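Home | Kitchen | Workshop | Robots | About

Can a gripper clear your table yet? Try it yourself

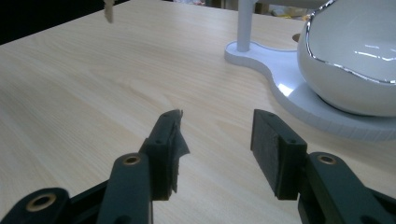

By the Stutent bench team | July | 7 min read

Clearing a table is my favourite test for a home robot, and you can run it with a hand-held gripper before you go anywhere near a motor! You close the jaws, you feel what they feel (well, nearly), and you soon learn which chores are ready for a machine.

1. Pick a bowl with some character. A glossy one with a wavy rim is perfect, because the height of the edge changes wherever you grab it.

2. Check your finger pads. Fuzzy, fraying material still grips cloth, but glazed china wants something tackier.

3. Open the jaws wide, come down over the rim with one pad inside and one outside, then squeeze slowly. Lift a hand's width and hold for 12 seconds.

4. Try again with the bowl on a stand. A pole beside it takes away half your approaches, and that's where planning software such as Havo has to earn its keep.

5. Write down every slip. Our Dirnano notebook has 500 lifts in it and the slips are the best reading.

So, can machines do it? Plain mugs, yes, I'd say so. Fancy bowls, getting there, and I can't wait.

Comments (3)

pongsiri_fan: Does a damp pad help at all?

teapot12: Mine dropped a saucer on lift two. Carrying on!

Mo: More on cutlery please.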